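Category: Minutes and Notices | Teaching by Hand group

Minutes of the summer meeting, held at the Erolton workshop, 1/6/22

Present: eleven members, with two more joining by telephone for the first hour. Apologies had been received from the Prisach end of the group, who were moving benches and could not get away.

1. Welcome and last minutes

The chair welcomed everyone and said how very pleasant it was to see so many faces in the same room again, and thanked those who had come over on the early train. The minutes of the last meeting were read and agreed, with one correction: under item four, "left-hand controller" should have read "left-hand pedal". The secretary is sorry for the muddle, which sent at least one member hunting in the wrong drawer.

2. Matters arising

The spare headset has been found and works. The lending sheet has been put back on its hook by the door, and members are warmly asked to write in it when they borrow things, even if only for an afternoon. The question of heating in the back half of the workshop was carried over, there being little appetite to discuss it in the summer.

3. Showing the arm by hand

We had a long and very friendly discussion under this item. The members who work on the real arm, holding it by the wrist and walking it through the job, reported that they now have 254 good showings of the sorting task saved and labelled. They feel this is enough to begin a first round of training, though they would like more in which the object starts at an awkward angle. It was remarked that people tend to tidy the object up before they begin, quite without meaning to, and that the arm then never gets to learn about untidy ones.

There was a difference of opinion on whether a showing with a small mistake in it should be kept. One view was that a fumble followed by a sensible recovery is worth a great deal, as the arm will fumble too in its time. The other view was that we are not yet good enough at marking where the fumble begins and ends, and had better keep things clean for the present. After some back and forth (and a pot of tea) it was agreed to keep such showings in a folder of their own, and to come back to the matter when the first results are in.

The members also asked that whoever is guiding the arm should let go of it fully at the end and count slowly to three before pressing the pedal. Several recordings have a little tug at the finish that spoils the last pose.

4. Remote control in the simulated bay

The simulation team then took us through their progress with Wutiletti, the practice program we have been using for remote driving. In it the driver steers the gripper from a desk and puts things away in lettered compartments. The team has collected 669 driven runs so far and is hoping to reach 3000 before the autumn, which was thought ambitious but not foolish, given how quickly the newer drivers have been picking it up.

The close view from beside the gripper was put up on the wall screen and talked over at some length, as it is the view most drivers say they lean on for the last part of the move.

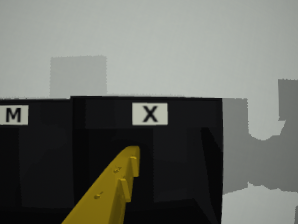 Item 4: gripper finger at compartment X in the simulated bay, with M to its left.

Much of the talk was about the darkness of the openings. The compartments are black and the inside of X is very nearly pure black, so a driver working from this view has little to judge depth by once the finger is in front of the opening. The yellow of the finger stands out nicely against it, and everyone agreed that the colour should stay as it is. The letters were thought easy enough to read, and the member who had asked for them to be made bigger kindly withdrew the request.

A suggestion was made that the inside walls be given a lighter shade of grey. Against this it was said that the drivers would then be learning from something kinder than the real thing, our own bay at Erolton being a gloomy object at the best of times. A middle way was proposed and carried: the lighting in the program will be varied from run to run, some bright and some dim, and the compartments themselves will be left alone.

The team also asked for views on the speed of the link between the desk and the gripper. At present the gripper follows the hand at 70 per cent of its movement, which the newer drivers find comforting and the older hands find rather like wading through porridge. It was agreed that each driver may choose a setting at the start of a session, so long as it is noted with the recording and not altered halfway through.

5. The loan from Oltmanns

Oltmanns have written to say that the pair of hand controllers may stay with us until the end of July, and the group was very grateful to hear it. They would like a short letter in return, telling them how the controllers have stood up to use. The secretary will draft this and pass it round. Members who have noticed the sticky trigger on the right-hand one are asked to say so in their own words, as the secretary has only tried it once and was not at all sure what was meant to happen.

6. New drivers' afternoon

It was agreed to hold a second afternoon for people who have never driven an arm before. The first was a great pleasure and brought in four regular drivers. This time there will be a shorter talk and a longer turn at the desk, and each newcomer will be given the same easy placing task twice, once at the beginning and once before going home, so that they can see for themselves how they have come on. Prisach have offered to send a second desk if it can be collected.

7. Any other business

The kettle is on its last legs and a replacement was approved. Would whoever has the long blue cable please bring it back.

A member asked whether recordings made by remote control and recordings made by hand could be trained on together. This was felt to be far too large a question for the end of an afternoon, and it will go first on the list next time.

Next meeting: at Prisach, in July, the day to be settled by letter once the benches are in. Tea and sandwiches as usual.

Contact the secretary | © Teaching by Hand group, Erolton | Back to top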